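# Keep the reset script boring

The simulator at Nodby has been treated for most of its life as something you start, as opposed to something you maintain. I think this is wrong, and that the cost shows up in the wrong ledger. When a physical cell drifts, a technician goes out with a gauge and a torque wrench and the time is booked as maintenance. When a simulated cell drifts, the time is booked as a training problem, and someone spends a week tuning a policy that was never at fault.

Our cell is a household scene set. It has a mobile base, one arm, and a collection of furnished rooms that the base drives through. There is no grease in it and nothing wears. It still goes out of adjustment, and the ways it does so are few enough to write down.

The first is collision geometry. Every object carries two shapes: the one that gets rendered and the one the physics engine sees. Soft furniture is the worst case. A sofa is drawn with padded cushions and a dip where the seat meets the back, and it is very often approximated by boxes. If the seat box is a little too high, anything placed on it hovers. If it is too low, a pillow sinks, the solver pushes it out, and the first few steps of every episode are spent on an object that is moving by itself. 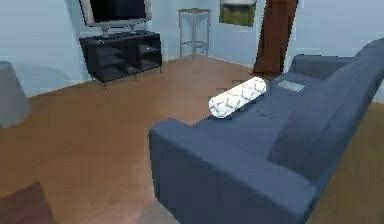

Irent would push back on the idea of fixing this in the mesh at all: let every object settle for 500 steps before the episode starts, accept wherever it ends up, and save the modeling hours for things the gripper has to close on.

I have run it that way and I don't recommend it. Settling hides the fault. An object that begins inside a cushion gets thrown by an amount that depends on how deep it started, so the start states are spread by an error and that spread is then mistaken for variety. A settle phase is useful as a check. Run it, measure how far each object moved, and fail the scene if anything moved more than 3 millimeters. Then go and fix the box.

The second is scale. Assets come from different sources with different units and different origins. Most wrong scales are gross and get caught at once. The ones that survive are the small ones, a cup that is slightly too wide for the fingers or a counter slightly too low for the shoulder. We keep a table of 193 assets with a measured width, depth and height for each, and the loader compares the scene against the table every time it starts. The check adds a short delay at load. People have asked to have it switched off, and I have refused each time.

The third is the base's starting pose, and here I have the least patience. The usual practice is to sample a pose on free floor, test it for contact, and go. A contact test does not tell you whether the pose is any use. The base can be clear of everything and still be facing a stretch of floor with its targets out of reach, and the planner will spend its full budget before it gives up.

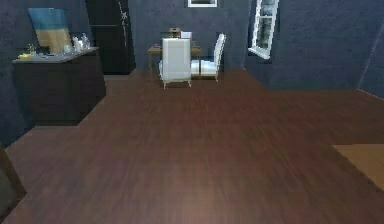
The remedy is a reach test after the contact test. Take the list of targets for the episode, check that at least one can be approached from the sampled pose without crossing furniture, and resample if none can. Log the resamples by room. A room that resamples far more often than the others usually has a misplaced collision box across a walkway - a chair whose box includes the air between its legs, for instance. In February that log led us to 47 bad boxes in the Govanent rooms, all from the same export setting.

The fourth is lighting, which I will pass over quickly. Fix the exposure, store it with the scene, and don't let the renderer choose.

What ties these to ordinary machine care is the schedule. The Nwosu cell, which is real steel bolted to a real floor, gets a home position check at the start of every shift whether or not it has given trouble. The simulated cell should get the same. Load each room, settle, measure, compare, sample poses, write the numbers to a file, and have a person read the file. The last step is the one that gets dropped. An automatic pass or fail is fine for gross faults, but slow drift between asset versions shows up as a column of numbers creeping upward inside the limit.

The usual objection is that software does not drift. The code may not. The assets get replaced, the physics engine gets updated, a default contact margin changes between releases, and a box that was correct against the old margin is no longer correct against the new one. Pin the versions and you slow this down. You do not stop it, as sooner or later someone needs a feature from the new release.

I would also keep the reset script short enough to read in one sitting. Ours had grown special cases for single rooms, each added to get past a deadline - and each one covering a fault in an asset that should have been repaired. We took them out one at a time and repaired the assets. The script now does the same thing in every room.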